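About Bultstead

Bultstead Centre for Robot Practice writes working rules for robot arms used close to people, and teaches those rules to the staff who will have to apply them. We were set up as a training school and still think of ourselves as one. Our members include workshops, colleges, care providers and small manufacturers, and most of them own only one or two arms.

What we publish

Our main publication is the Kornon Code, now in its second edition. It contains 148 clauses, grouped by stage of work: before an arm is fitted, before it is switched on, while it is running, and after it has been stopped. Each clause is written as an instruction to a named role. Where a clause cannot be checked by somebody standing beside the machine with a clipboard, it is sent back to be rewritten.

The Code does not replace the law or the maker's handbook. Members remain bound by both, and where either is stricter than the Code, the stricter rule applies. The Code fills in the daily matters that a handbook tends to leave to the buyer, such as who may clear a table within reach of an arm, how a change to a program is recorded, and what must be written down when an arm stops for no known reason.

Household and table-top work

A growing share of our work concerns arms that handle everyday goods. Factory practice assumes that parts are alike and arrive in the same place each time. A kitchen or dining table offers no such comfort. Food, glass, paper, telephones and blades may lie within a hand's width of one another, and each calls for a different grip, a different speed and a different answer to the question of whether the arm should touch it at all.

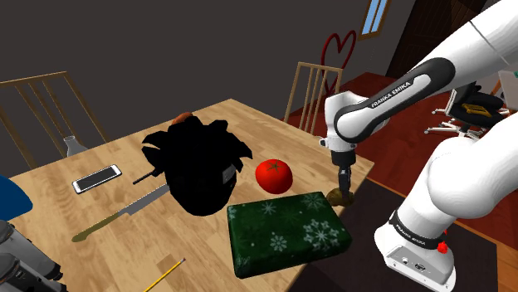
The Paewai Annex to the Code covers this field in 33 clauses. It requires that every object within reach be placed in a handling class before a task is approved. Sharp items form a class of their own: the arm may plan a path around them, but may not lift them unless the task sheet names the item and the grip. Soft foods are given an upper limit on closing force. Glass may not be carried above a person's hands.

The Annex also requires each new task to be rehearsed in simulation before it is tried on a real arm. A task must be completed 100 times without a breach of the object classes, and the position of the objects must be changed between runs. Runs in which the arm finishes the job but brushes against something outside the task are recorded as breaches. Members have at times found this severe. We have kept the rule, and the reasons are set out in the notes to the second edition.

Teaching

Courses are held at Nestholm, where we have teaching rooms and a workshop. The introductory course is open to anyone employed by a member and requires no knowledge of programming. The assessor's course is open to those who have completed the first and have kept a task log at their own place of work. Both end with a practical test, in which the candidate is given a task sheet containing errors and is asked to mark it up and sign or refuse it.

Certificates are valid for 2 years. Holders who wish to renew must submit their logs and attend a refresher session. These run in April and again in the autumn.

How the rules are changed

Any member may propose a change in writing. Proposals are published in full, together with our reply, whether or not they are accepted. Changes that affect safety take effect on publication. All others are held for the next edition, so that members do not have to revise their own papers more often than necessary.

Bultstead does not sell robots, fit them or accept payment from firms that do. Our income comes from membership and course fees, and our accounts are open to any member on request.

Printed copies of the Code and the Annex may be ordered from the Nestholm office.

33 shares
2 comments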